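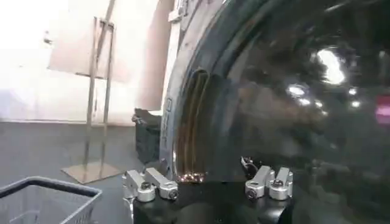 Leonora Tolentino

Laundry post. Sorry, it was going to be the soup post but the soup is still in my head and the laundry is on the floor.

So. Week four of no washer at home. Ours died in the middle of a towel load and the part has to come from wherever parts come from. Until then I carry everything down the block, two bags, one on each shoulder, like a mule. I've gotten fairly good at it. I've also gotten opinions.

Opinion one — dryers. I never thought about dryers before. At home we had a rack by the window and the rack did what it did. Jeans took two days. Now I'm a dryer person. I have a favorite. It's number 1, gray, big round door with a chrome ring, and the label says 智慧烘, smart drying. I don't know how smart. Smarter than the rack.

What I do now, for the one person who asked (hi Galang):

Shake everything before it goes in. Every shirt, a real snap. Takes a minute. I skipped this the first week and pulled out a sort of rope made of sleeves.

Towels alone. They hog all the heat and the t-shirts come out crisp while the towels are still damp in the middle.

Nothing with a Zenard label. That's the sweater brand my mother buys me every winter and I have shrunk two of them now. The green one would fit a cat.

Pockets!! I had a pen go through. The pen was fine. 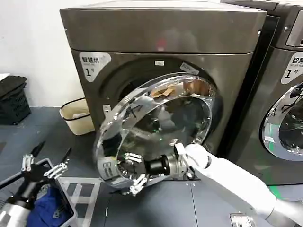 And the blue stuff goes in its own basket too, becuase the dye on those pants is still moving after all this time. I washed them cold, I did the vinegar soak my aunt swears by, I did the salt. Still got a faint blue on the inside of a pillowcase. So the blue things travel together and dry together and I've stopped trying to reform them.

The basket, by the way. Get a plastic one. I had a pretty woven one from Tarnine, bought it when I moved in, and it snags every single knit I own. Little loops all down the front of my good cardigan. It holds magazines now. A plain gray plastic basket wipes clean and nothing catches on it, and you can drop it on a floor without worrying.

What else. Fold right there, if you can stand it. I'm not a folder. I was raised by a folder, a serious one, thirds and then thirds again, and I rebelled for years. But clothes folded warm really do stay flatter and I've ironed nothing since the washer broke. Nothing! Fitted sheets I still roll into a ball and put at the bottom of the pile.

Also I had the total wrong in my last post. I've gone through 1428 in laundry money this month, wrote it on the fridge, and then my sister added it up again and said no, that's right, you just wash too much. Maybe. Seven pillowcases for two people, she has a point.

Had to run at this point and pick up the dry things, so the rest got written later. 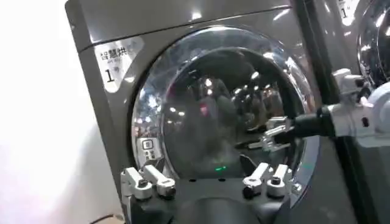
Lelletico, 3 October 2026

Back. Tea. Everything's put away except socks, which I do in front of the tv.

The repair man called and the part is almost here, seven more days he thinks. I said great and then felt a bit sad about it? I like the walk. I like leaving with a warm bag. At home the machine is in a closet next to the mop and I just stand there in the dark pushing buttons.

I think we might look at getting a dryer. There's no room for one, I measured, unless the mop closet loses its shelf and the shelf is where all the paint is. So first the paint. Some of those cans were here when we moved in and I'm scared to open them.

Galang, you asked about wool dryer balls. I bought them, used them twice, one rolled under the couch and the other two are in a drawer. Couldn't tell you if they did anyting. The towels felt like towels.

Soup next time, if I buy leeks.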